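Clallov 299 Wall Cabinet Lock Set

Replacement cam lock set for steel equipment cabinets, lockers and meter boxes with doors up to 6 mm thick. Sold as a set of 3 locks keyed alike, with keys, nuts and cams. In stock at the Cisusbridge counter.

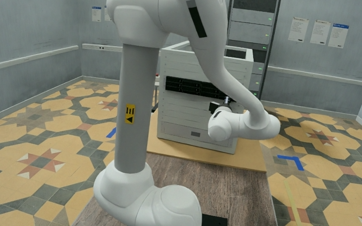 Skemerden Supply, Locks and Cabinet Hardware Department

The 299 replaces the older Clallov round-body lock and fits the same cutout, so most doors need no drilling. The body is die-cast zinc with a nickel finish. Cams come straight and offset. If your old cam has a bend in it, use the offset one and check that it clears the door lip before you tighten the nut.

What comes in the set
3 lock bodies
6 keys, all to one number
3 straight cams and 3 offset cams
Nuts, washers and cam screws

Key numbers are stamped on the lock face and on the bow of each key. Write the number down and keep it somewhere other than inside the cabinet. Extra keys can be cut from the number alone. We ask for the name on the account before we cut them, and pickup is at the counter only.

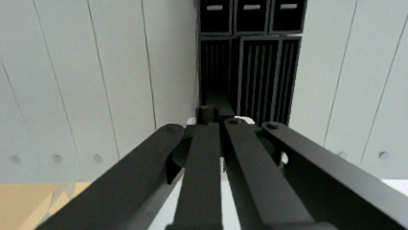
For larger orders, up to 8 sets can be keyed to the same number from shelf stock. Anything over that is a factory order through Masilela and usually ships in June. Master keying is available on factory orders but can't be added to locks you already have.

Fitting
Remove the old cam screw, then the nut, and push the old body out through the front of the door. Clean any paint off the edge of the cutout. Seat the new body with the flats lined up, fit the washer and nut, and tighten by hand plus a quarter turn. Fit the cam last. Try the key with the door open first.

A drop of dry graphite once a year is enough. Do not use oil, which holds dust in the pins.

Returns
Unopened sets can be returned with a receipt. Locks keyed to order can't be returned unless the key number is wrong.

Questions about sizes or key numbers: Yaneth Huaranga, counter sales
Factory orders and master keying: Kęstutis Jõgi

Page updated April 7, 2025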